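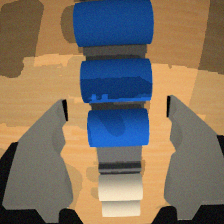 *Render 1: blue and cream segments over a wooden surface.*

# Zadau: small-workshop noise log

Zadau is a table of sound level readings taken in small repair workshops. It holds 2,054 rows from 66 workshops, collected by Tralimby and tidied for reuse. Each row is one reading. Audio was never stored.

## Files

- `readings.csv` — one row per reading
- `sites.csv` — one row per workshop, joined on `site_id`
- `CHANGES.md` — corrections since the first release

## Columns in `readings.csv`

| Column | Type | Notes |
|---|---|---|
| `site_id` | string | matches `sites.csv` |
| `start` | datetime | local time, no offset stored |
| `laeq` | float | dB(A), averaged over the reading |
| `peak` | float | dB(C); blank if the meter overloaded |
| `door` | string | `open`, `shut` or `unknown` |

Readings last 5 minutes. Shorter ones were dropped before release. Meters stood at ear height, at least a metre from any wall where the room allowed it. Calibration was checked at the start and end of each visit; a drift above 0.5 dB voids the visit.

## Known problems

Most visits in August were made with doors open, so summer and winter averages should not be compared without filtering on `door`. In about 2 per cent of rows the peak value is blank. Do not fill these with zero.
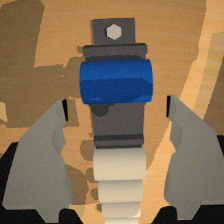 Edileuza Rezende: the `door` filter helps, but `unknown` is lumped in with `shut` in the summary script. I get different site averages once they are split. Could the script keep all three?

The script now keeps all three values. Site averages published before this change should be run again — `readings.csv` itself is unaffected.

## Use

Suitable for comparing rooms and for teaching. Unsuitable for judging any worker's daily exposure: the meters were fixed and people moved about.

## Contact

Corrections go to Genivaldo Lacerda through the issue tracker. Quote the `site_id` and `start` of the row.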